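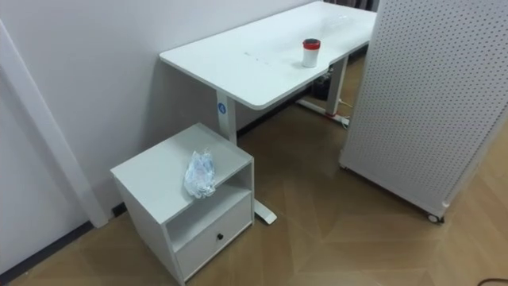

Desk and bedside cabinet with items to be cleared: a cup with a red lid and a crumpled clear plastic bag.

Ekura Household Tidying Platform
From Flirkside

Overview

Ekura is a humanoid platform for the study and early deployment of household chores. It has two arms and multi-fingered hands, and is supplied with the Betus task software. Flirkside offers the platform to research groups, appliance makers and care providers who need to know what a machine can and cannot be expected to do in an ordinary room at the present time.

The platform is not sold as a home appliance. Customers who want a machine to leave running in an occupied home should wait for a later product. Customers who want to measure progress toward such a machine will find Ekura well suited to the work.

What Ekura Does

The current release of Betus covers light tidying. A task consists of finding a small item on a desk, cabinet or other raised surface, picking it up, and placing it in an open container. The container may stand on a surface or be held in the other hand. Suitable items include cups, lids, paper packaging, plastic bags and similar small waste.

Items are not tagged or marked in advance. The operator selects the surfaces to be cleared and the items that are to be left alone. Anything not selected for removal stays where it is, and Betus will ask for instructions when an item falls between categories. In practice this happens often with clear packaging, where the software may be unable to tell an empty bag from one with something in it.

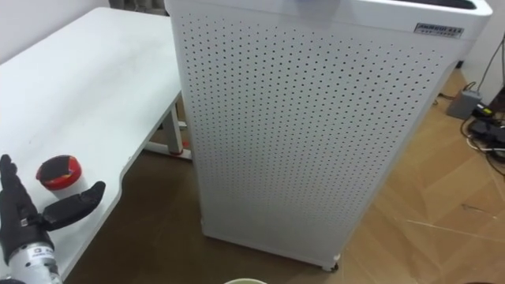
Hand open beside a round red item near the front edge of the desk.

Rigid items with a clear outline are the easier part of the job. The main difficulty with them is position. An item near the front of a desk can be tipped or pushed off by a hand that closes too soon, and an item at the back may be out of reach unless the whole platform is moved. Betus allows a second attempt after a missed grasp. If the second attempt also fails, the task is stopped and recorded as incomplete.

Soft items remain harder. A plastic bag changes shape as the fingers close on it, and part of it may stay outside the container after release. The software checks the rim of the container before reporting a task as finished.

Results to Date

The Gallagher trial is the internal series Flirkside uses to judge each software release. It is made up of 84 tidying tasks carried out in a furnished room. In the February series, Ekura finished 54 of them without operator help. The remaining tasks were either completed after an operator stepped in or abandoned.

Most of the abandoned tasks involved thin film, items lying flat against a surface, or a container that had shifted during the work. Speed was not scored. A person would have cleared the same room in far less time, and purchasers should plan on that basis.

Flirkside takes the view that machines can now do parts of a household chore under supervision. They cannot yet be given the chore as a whole. Deciding what counts as trash, moving between rooms, and recovering from a spill are outside the scope of the current release.

Holding a Container

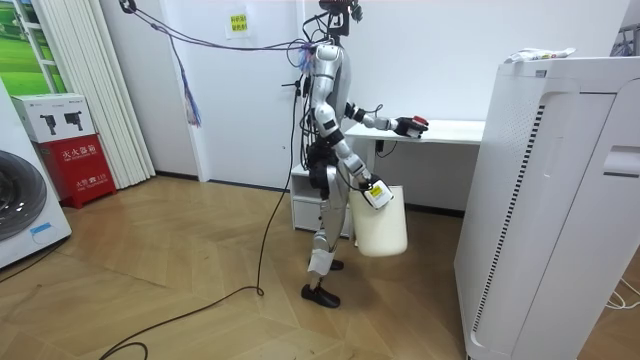 Two-handed operation is included as standard. One hand holds a bucket by its rim while the other collects, which shortens the distance each item must travel and reduces the number of drops over open floor. The bucket should be light and open at the top, with a rim the fingers can close around. Lidded bins are not supported. The operator should empty the bucket before it is full, as items resting above the rim may be knocked out by the next placement.

Room Requirements

The floor should be level and firm. Loose rugs must be taken up. Power and data cables should be routed clear of the working area wherever possible, and the platform's own cable must have enough slack to follow its movements. Desks, cabinets and freestanding appliances may remain in place provided the arms can reach past them. Strong reflections from a window or a polished floor can affect detection, and blinds should be adjusted before a session begins.

An operator must be present at all times, with the stop control within reach. Children and pets must be kept out of the room during operation.

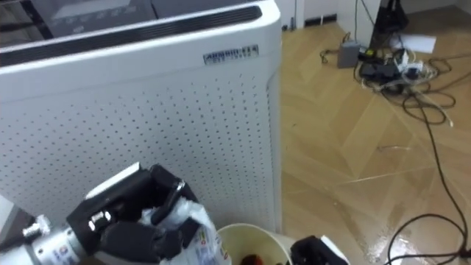

Crumpled clear-and-white package held in one hand, with an open round container alongside.

Supplied With the Platform

Ekura humanoid platform with both hands fitted
Betus task software, light tidying release
Operator station and stop control
Gallagher task list and scoring sheets
Operator training at the customer's site

Availability

Ekura is available by direct order from Flirkside. Orders are accepted after a review of the proposed room and intended tasks. Leasing terms are available to teaching institutions. Trial records from the February series will be provided on request, including the records of incomplete tasks.

Inquiries should be addressed to Kenji Tillman, Platform Sales, Flirkside.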